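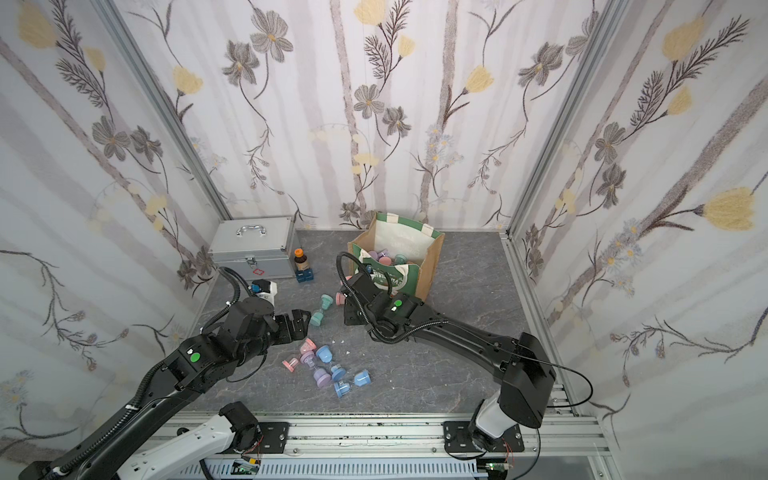

Section 4: Hanging the paper

Read Section 3 (Wall preparation) before starting. The instructions in this section apply to Grasodico paste-the-wall papers in the Gidgate range. Papers in the Hiketti range are supplied pre-pasted and are covered in Section 5.

4.1 Before you cut

1. Check that every roll carries the same batch number. The batch number is printed on the label under the pattern code. Rolls from different batches may vary in colour, and the difference usually shows only after the paper has dried on the wall.

2. Unroll the first two metres of each roll in daylight and look for printing faults, creases and damaged edges. Faulty rolls can be exchanged if no more than one length has been cut.

3. Find the pattern repeat on the label. For large floral papers the match is normally "offset" (half drop). For stripes it is normally "free" or "straight".

4. Measure the wall height in at least three places, including both ends. Use the largest figure.

5. Add 100 mm to the largest figure for trimming at top and bottom, then round up to the next full pattern repeat. The result is the cutting length.

Note: Papers that combine flowers with vertical stripes must be matched on the flowers. Match at eye level first. A small drift at the skirting board is less noticeable than one at the height of a light switch.

4.2 Marking the first plumb line

1. Choose the starting point. On a wall with a fireplace or other central feature, start at the centre of the feature. On all other walls, start beside the main window and work away from the light.

2. Measure out from the corner the width of one roll less 20 mm and make a pencil mark near the ceiling.

3. Hang a plumb bob from the mark, or use a spirit level not shorter than 1 m. Draw a light pencil line from ceiling to skirting board.

Caution: Do not use ballpoint pen, marker or coloured chalk. Ink can bleed through pale grounds.

4.3 Pasting and hanging

1. Mix the paste as directed on the packet and leave it to stand. Ready-mixed paste should be stirred and used undiluted.

2. Apply paste to the wall with a roller, covering an area slightly wider than one length. Use a brush at the ceiling line, in corners and above the skirting board.

3. Hold the top of the length against the wall with 50 mm lapping onto the ceiling. Line up the edge with the plumb line.

4. Smooth the paper down from the centre outward using the Boychuk smoother or a clean paper-hanging brush. Do not press hard on raised or matt inks.

5. Lift and re-lay the length if a crease forms. The paper may be repositioned while the paste remains workable.

6. Hang the second length with its edge butted to the first. Slide it into position with the flat of both hands. Do not overlap and do not stretch.

7. Run a seam roller lightly down the join. Skip this step on embossed papers.

8. Wipe paste from the face of the paper, the ceiling and the skirting board with a damp sponge. Rinse the sponge often.

Note: Stand back after the third length and check the match and colour. Stop work if anything looks wrong. Claims are not accepted where more than three lengths have been hung with a visible fault.

4.4 Internal corners

Internal corners are rarely square. Never take a full width around one.

1. Measure from the edge of the last length to the corner at the top, middle and bottom.

2. Add 15 mm to the largest measurement and cut the next length to that width. Keep the offcut.

3. Hang the cut piece, brushing the surplus firmly into the corner and onto the adjoining wall.

4. Measure the width of the offcut. Mark this distance from the corner on the adjoining wall and draw a new plumb line.

5. Hang the offcut to the new line, with its cut edge covering the surplus. Use overlap adhesive on vinyl papers, as ordinary paste will not hold vinyl to vinyl.

A small part of the pattern is lost under the overlap. On busy patterns such as ferns and foliage the loss is hard to see. On regular stripes, choose a cutting line that falls between stripes where possible.

4.5 External corners

1. Wrap the paper 30 mm around the corner.

2. Make a fresh plumb line on the second wall and continue from it, overlapping the turned edge.

3. If the corner is true over its full height, the length may be taken around it in one piece.

4.6 Switches and power points

WARNING: Turn off the power at the switchboard before loosening any cover plate. Confirm that the circuit is dead. If you are unsure, have the plates removed and refitted by a licensed electrician. Do not place metallic or foil papers behind cover plates.

1. Let the length hang over the fitting. Press gently to find the outline.

2. Pierce the paper at the centre and make diagonal cuts to the corners of the box.

3. Trim the flaps so that the cover plate will hide the cut edge.

4. Allow the paste to dry fully before the plate is refitted and the power turned on.

4.7 Trimming

1. Press the paper into the angle at the ceiling with a broad filling knife.

2. Cut along the knife with a snap-off blade. Move the knife along without lifting the blade.

3. Repeat at the skirting board.

4. Snap off to a fresh blade for each length. A dull blade drags and tears damp paper.

Caution: Put used blade segments in a closed container. Do not leave them on dust sheets.

4.8 Drying

Keep windows closed and heating at a low setting until the paper is dry. Small bubbles normally flatten as drying proceeds. Any that remain can be slit with a sharp blade, pasted with an artist's brush and pressed flat.

Loose seams should be re-stuck with seam adhesive. Refer to Section 7 for cleaning and repairs.

Document 1542, issue 2. Revised 11/06/2022.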